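Progress report, second period: Clegg gin, tie-in bottling
To: Viorica Radulović, brand partnerships, Tinerum
From: Jasmina Dimitrov, product lead

Where we are

The liquid is done. Blagoje Stojanović signed off the recipe in March and I have no worries about it. It is a dry gin with bitter orange and a little smoked salt, and it holds up in tonic. My worries are with everything we have wrapped around it.

You asked for a plain answer on whether the Prurkton license is earning its fee. I can't give you one yet. The series has a loyal audience, but I have seen no proof that the people who watch it buy gin at our price, and the survey we were sent doesn't settle it. It had 506 replies, all from people who had already joined the show's mailing list. Asking fans if they like the thing they are fans of tells us very little.

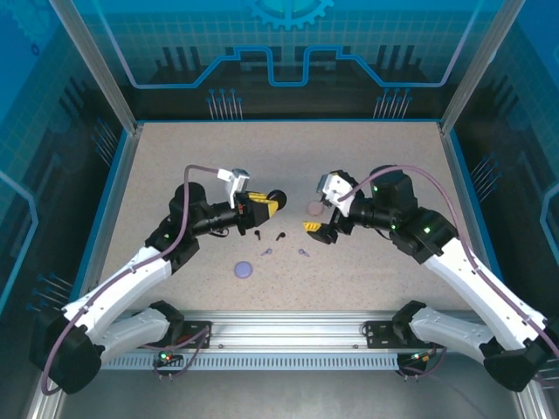
The license holder has also asked for changes to the label three times. The first two were fair. The third moved the logo back to where it was in our original draft, and we paid the designer again for that.

Bottles and labels

The run is fixed at 3,000 bottles. Billent has delivered the glass and the color is right, a smoky gray that goes nearly black at the base. The stoppers are late. Costel Milošević has been given two delivery dates by the supplier and both have passed. He has now found a second source, at a higher price, and I would like your approval to use it if the next date slips too.

The temperature-sensitive ink is the part I trust least. The hidden symbol is supposed to show up once the bottle has been in the freezer. On our samples it came up clearly on some and faintly on others, and the printer's answer was that home freezers vary. They do, but that was known when they sold us the ink. If we can't get an even result I would drop it and print the symbol on the back of the label - it would cost less and work every time.
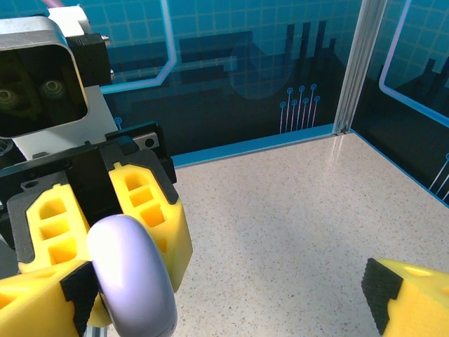
Gripper with yellow fingers and black pads.

Tasting events

We held 5 trade tastings this period, with 230 guests in all. Aleksandra Marciniak ran them and her notes are attached. Guests liked the gin. Few of them brought up the series until we did, and two buyers asked if they could have it in a plain bottle. I would take that seriously before we spend more on costumes and stage sets.

The agency's own write-up calls the tastings a "breakthrough moment." Please read Aleksandra's notes first. 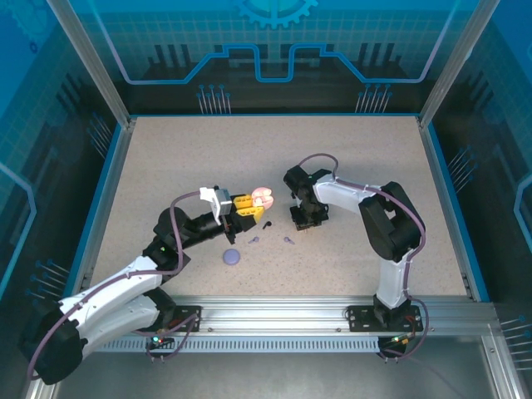

Next period

Get a firm date for the stoppers, or switch supplier.
Decide on the ink after one more round of samples.
Ask the license holder for sales figures from an earlier tie-in, in writing.
Price a small plain-label run for the two buyers who asked.

Spending is within the budget you approved, apart from the extra design work. I am not asking for more money, and I would hold back the second half of the launch advertising until we have the sales figures in hand.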